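Millbridge cable fault

The Millbridge cable fault was a recurring failure in the arms of a group of two-armed mobile robots used for household tasks. It was first noticed in February at the Millbridge test site and is the subject of a technical note by the engineer Radu Enache, published on 10 June 2020. In the fault, a robot which was holding an object lost the signal to one hand for a short time, and the hand opened without a command. No person was hurt. The case is mostly known among people who work with cleaning and kitchen robots, because the damage was small but the cause was difficult to find.

Background

The robots were assembled by Kesimard, a company which builds mobile bases and joins them with arms and hands from other makers. The hands in this group came from a supplier named Nakpan. Each robot had two arms with several joints, and at the end of each arm was a hand with separate fingers and touch sensors in the fingertips. The power and the signal for the hand did not go through the inside of the arm. They went through a cable on the outside, which was fixed at the wrist and again near the shoulder, and which hung free between these two points.

This arrangement was chosen in the early design. A cable on the outside can be changed in a few minutes, while a cable inside the joints requires that the arm is taken apart. Kesimard described it in the manual as suitable for "light work at table height". The manual gave a minimum bending radius for the cable but said nothing about the length of the free part.

At Millbridge the robots were used for wiping, carrying and sorting work with ordinary household things. Six robots were in use there when the fault appeared.

First reports

The first entry in the site log says only that the right hand "let go" of a cup during a lift. The operator restarted the hand and continued. Similar entries followed on two other robots. As the hand always came back after the restart, and the self-test found nothing, the entries were closed as software errors.

The fault was taken seriously only after a robot dropped a glass jar over the edge of a bench. The jar broke on the floor beside an operator, who was outside the marked area for tidying up. Work with glass was stopped on the same day. Work with soft and plastic objects continued with a lower speed of the arm.

The operators had already made some observations by this time, but they were written in different places and were not compared. Two of them had noted that the fault came mostly when the arm was reaching across the table and turning at the wrist. One had written that it never came in the first hour after a cable was changed.

Investigation

Enache was sent by Kesimard to examine the robots on the site. His first idea was that the hand controller became too warm, and he spent the first part of his visit with temperature measurements. These gave no result. He then repeated one movement, a reach over the table with a turn of the wrist, until the hand failed. On the first robot this happened after 2,808 repetitions. On the second, with an older cable, it happened after 100.

When the cables were opened, both had broken strands in the same conductor, at the place where the cable leaves the wrist clamp. The conductor was not fully broken. In most positions of the arm the ends touched each other and the signal passed. In a few positions they separated for a very short moment, and the hand controller started again. During its start the controller released the motors of the fingers, and the object fell.

The note separates two causes. The first is mechanical: the free loop was too long and heavy, so that it swung with every movement and pulled on the clamp. On some robots the loop also reached over the edge of the table and caught there. The second is in the controller, which opened the hand after a loss of signal and did not hold its last position. Enache considered the second cause the more serious one. A cable will always fail at some time, he wrote, and what the hand does in that moment is a decision of the designer.

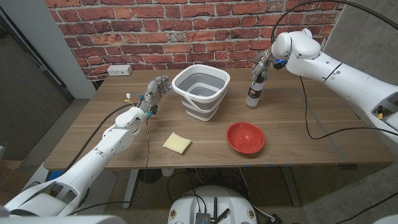 Nakpan answered that the opening of the hand was intended. In its view a hand that stays closed after a fault could trap the fingers of a person, and an open hand was therefore the safe state. This is a known conflict in the safety of gripping machines, and the two companies did not fully agree about it. The later version of the controller permits the user to select between "hold" and "release" – with "release" still as the first setting.

Changes

Kesimard made the following changes for all robots of the type:

A shorter cable, with a third fixing point on the upper arm.
A softer sleeve at the wrist clamp.
A written warning in the log for each restart of the hand controller, also when the restart is successful.
Replacement of the cable after 10 weeks of regular use.

The third change was requested by the operators. Before it, a restart was recorded only in a file which was deleted when the robot was switched off.

The site at Millbridge also changed its own rules. Objects of glass may be lifted only over the middle of the table, and the operator looks at both cables by eye before the first task of the day. Loops which hang over the table edge must be tied up.

Later cases

A similar failure was reported from the Zastia workshop, where one robot of the same type was in use. There the cable had been exchanged for a longer one by the users, who wanted to reach a low shelf. The broken place was again at the wrist. Kesimard has since sold the cable in one length only.

A complete cable path inside the arm was discussed but was not made for this type, as it would have required new joints.

See also

Cable management
Fail-safe
Flex fatigue
Mobile manipulator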